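From: Gwilym Dafis
To: broken-colour list
Subject: Re: Sponged dining room, going back over it

Corinne Lindqvist wrote:

> Hello all. We have moved into a house whose dining room was sponged,
> by the look of it in 2000 and by someone with a lot of feelings. Deep
> red over a pink ground, all four walls and the chimney breast, plus the
> inside of the cupboard. My husband wants it gone by September. I have
> started to like it. The trouble is that there's a patch by the door
> where a radiator was taken out, bare plaster, a yard wide, and
> everything I've tried on it looks like a nosebleed.
>
> Two questions. Can a patch be matched, or do I have to redo the whole
> wall? And is the Drerent glaze still the one people use? The man in the
> shop had never heard of glaze and tried to sell me masonry paint.
>
> Corinne

Corinne,

Welcome to the list. You have arrived at a good moment, in that we had just spent three weeks arguing about whether a natural sponge should be wrung clockwise, and several of us were glad of the interruption.

On the patch. I did one very like it for Meinir Bowen, whose hall had been sponged by a previous owner up to the height he could comfortably reach. The mistake I made, and I suspect you're making it too, was to start with the red. The red is what you look at, so you buy red, and dab red, and it sits there on the wall like jam. Most of the work is being done by the pink. If the ground is wrong, no amount of fiddling on top will rescue it, and you'll spend an evening adding brown and swearing.

So sort out the plaster first. Fresh plaster drinks paint. Give it a mist coat, well thinned, then a coat of Trilis primer, then fill anything that still shows with Kirkanik (the fine one, in the tub, not the one that sets like a tooth). Sand it back until you can't feel the join with your eyes shut. Then match the pink. The best place to find the original is inside the cupboard, low down, where whoever did it will have got bored and missed a bit. They always get bored in the cupboard. In Meinir's hall it was behind the meter box, and the nearest thing on the card was number 673, which the maker calls a stone and which is pink.

Let the ground dry overnight. I know it says four hours on the tin. The people who write tins have heated warehouses.

Now the red. Drerent is still made and I still use it, though they changed the lid a while back and it now takes two hands and a screwdriver. It stays workable for 20 minutes if the room is cool, less if your husband has put the heating on to hurry things along. Mix more than you need. I have run out a foot from the skirting and I would not wish that on anyone, even Rhydian Probert, who once told this list that all my corners looked "worried".

Use a torn sponge, with no straight edges. Turn it in your hand between dabs, and keep a bit of lining paper by you to take the first wet print off, which will otherwise be a perfect portrait of a sponge. Work out from the middle of the patch and let it thin as it meets the old stuff. Then stop. Go and have your tea. Come back with the lights on as they would be of an evening, and put in the few dark touches it wants.

For the streaks, if yours are more dragged than dabbed, a dry brush pulled through while it's tacky will get you close. A lot of what gets called sponging from those years was done with a rag, a carrier bag, or in one house I worked in, a sock. If you can see a ribbed pattern, try a sock.

As to whether you should keep it, I'm the wrong man to ask. I've been told that mottled red makes a room look smaller, and so it does. It also hides fingerprints, red wine, and the place where the dog leans. Delyth Bowen painted over hers in a colour called Rallis, a sort of pale porridge, and has been washing it down every fortnight ever since. She says it's restful. She says it while holding a cloth.

I'd only add that this finish looks its worst in small doses. One feature wall of it is a mistake; take it round the corners and it starts to look as if somebody meant it.

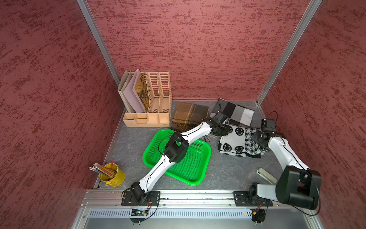 Mottled dark red, carried round three sides:

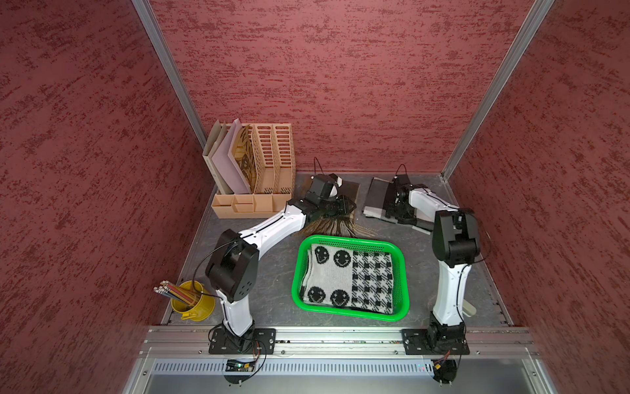 Do you need to varnish over the glaze once it's dry?

Only where it gets knocked or wiped, such as beside a door or behind chairs. Use a dead flat varnish, leave the glaze a full week first, and take it the whole width of the wall so that you don't get a shiny patch when the light comes in sideways.

If you get stuck on the pink, post me a flake of it in an envelope and I'll hold it against my cards. Please write "paint" on the flap. Last time I opened one over the butter.

Gwilym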